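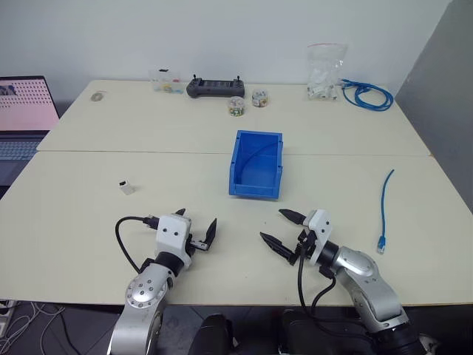
Prorcombe ward by-election: postal vote turnaround and the count

Forum: Local elections and procedure

kniven
Posted April 2018

The notice of poll for Prorcombe is up. Three candidates: Ishbel Munro, Angus Hepburn and Rocío Flores. One seat, so under STV this is the alternative vote in all but name. The quota will be half the valid first preferences plus one, fractions ignored.

My query is about the postal pack dispatch date. The notice gives a first dispatch for existing postal voters and a second for anyone who applied late. It doesn't say how long the gap is. In the January by-election at Indport the second batch went out so near to polling day that 40 packs came back after close of poll and weren't counted. The margin at the final stage was larger than that, so it made no difference to the result, but it could have done.

Has anyone had a date out of the elections office?

Kirstin Niven

tallyclerk
No date yet. I rang and was told "as soon as practicable after the deadline", which is the wording in the rules and tells you nothing.

I don't agree that Indport is a fair comparison. The late packs there included first batch ones. People sit on them. You can't put all 40 down to the second dispatch unless you have the breakdown, and it wasn't published.

kniven
Accepted that the breakdown wasn't published. I asked for it at the time and was given the total only. I would still like the second dispatch date printed on the notice.
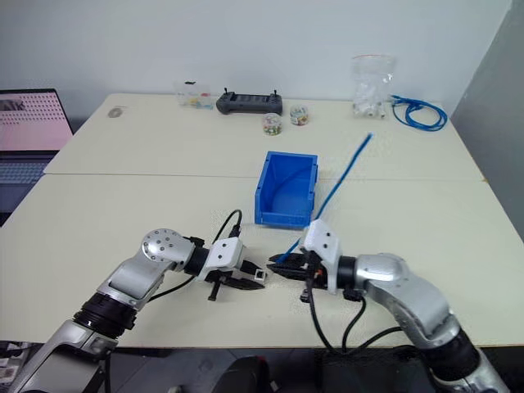 ssoliman
On the postal figures: the register extract I was given as a polling agent shows 482 postal voters in the ward. 434 of those are standing arrangements and go in the first dispatch. That leaves 48 in the second at the time the extract was run, and applications were still open.

So the second batch is small, but Prorcombe was decided by fewer votes than that the last time it was contested.

Salma Soliman

carnegie_st
Which polling place has the bulk of the in-person vote now? The notice moves the bottom half of Carnegie Street from the school to Flullbridge hall, and the poll cards that came through our door still say the school.

tallyclerk
Check the date on the card. If it was printed before the amended notice, a replacement has to follow. The notice of situation of polling stations is the one that counts. If you turn up at the wrong place they will send you to the right one, but they can't issue you a paper.

carnegie_st
No replacement so far. It is a fair walk from the school to Flullbridge, uphill, and the bus doesn't run in the evening. For some of the older people in the flats, being sent on means they go home.

ssoliman
Report it in writing to the returning officer, with a copy to all three agents. I have done so for the two closes I know of. Please add yours.

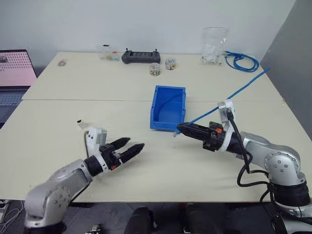 hepburn_supporter
This is being made out to be worse than it is. Angus Hepburn's leaflet has the right polling place on it and so does the council website. Most people look at one or the other.

kniven
A candidate's leaflet is no substitute for an official poll card. I would say the same if it were Munro's or Flores's.

hepburn_supporter
I didn't say it was a substitute. I said people have the information.

oldreturns
Back to the count. Does anyone know if it will be done by hand? With a turnout this low I can't see them bringing in the scanners. At Indport the first stage was on paper, bundled by first preference, and the agents could see every doubtful ballot being adjudicated. I found that far easier to follow than a screen.

tallyclerk
By hand, according to the agents' briefing. Overnight was ruled out, so it starts at ten the morning after. Verification of the Flullbridge box comes first. It had 256 papers in it at the last ward election and will have more this time with the boundary change.

oldreturns
Thanks. Will stage results be read out, or only the declaration?

ssoliman
Stage results go to agents on a printed sheet. The public get the declaration, and the full transfer table goes online later. I'll post my copy in this thread once the declaration has been made.

carnegie_st
Written to the returning officer this afternoon, copied to the agents. Automatic acknowledgement only so far.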